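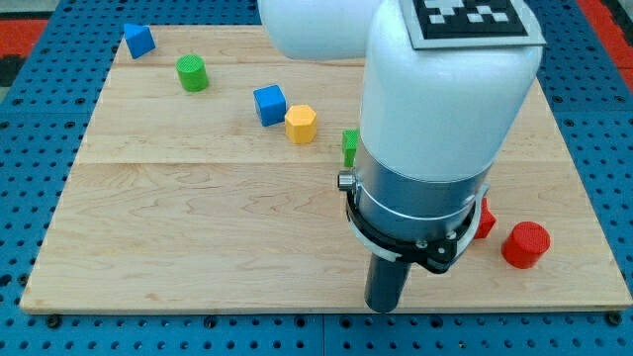

Toy blocks

Toy blocks (also called building blocks, or just bricks in our house) are small solid shapes, made for children to stack, line up, knock down and leave on the stairs. I've looked after the toys and games pages on this site for 11 years and this is the entry I get the most letters about, so I've given it a proper rewrite. Last revised 15/06/2024.

Shapes

Most people think of cubes first, and the cube is still the one you'll find in nearly every set. After that come cylinders, triangular prisms (the "roof" piece, if you're under six), half circles, arches and long flat planks. Hexagonal prisms are less common. I'm fond of them, as they sit together like honeycomb and a child can go off and make a floor with them instead of yet another tower.

A ball isn't normally counted as a block, though plenty of sets have one. Marta Lytvynenko, who wrote the first version of this page, left balls out and had a long argument by post with a reader in Statham over it. I've kept her rule. Sorry, Statham!

Materials

Wood is the old favourite, mainly beech, maple and birch in the better sets and pine in the cheaper ones. Pine is soft and dents when it's dropped, but it's light, which your toes will be grateful for. Cork, rubber, foam and card are all used too, and there are hollow plastic ones that rattle.

Painted blocks chip at the corners before anywhere else. Stained ones don't chip, as the colour soaks into the wood, but they fade if you keep them on a sunny windowsill — mine went from red to a sort of tired salmon over one August.

Sizes and units

Good sets are built on a unit. You pick one length and make every other piece a half, a double or a quadruple of it, so that two small ones always come up level with one big one. Mixed sets from jumble sales hardly ever match, and you get walls with a step in them. The old Zeda catalogue used a unit of 37 millimetres, and the Cosport sets that followed were a touch bigger, which is why the two never sit flush. I get asked about this a lot. There's no fix apart from sandpaper and patience.

History

Children have been piling up bits of wood for as long as there have been bits of wood, so I won't pretend there's a starting date. In England, John Locke wrote in the 1690s about dice and playthings with letters on them as a way of teaching children to read, and alphabet blocks grew out of that sort of idea. In the 1830s and 1840s the German teacher Friedrich Fröbel put together his "gifts", a series of playthings for small children that included a ball, a cube and a cylinder, and then cubes cut up into smaller parts. Early in the 20th century Caroline Pratt designed the plain unit blocks that many nurseries still use.

Collecting

The market is small and friendly. Boxes matter more than you'd expect, and a set with its lid and packing sheet can fetch several times what the loose pieces do. Yaroslav Sydorenko's list of the Carvalho sets runs to 175 entries and is the best I know of, although 3 of them are marked "seen once, never again" and I have my doubts about the green one.

See also: Construction sets; Dominoes; Shape sorters; Spinning tops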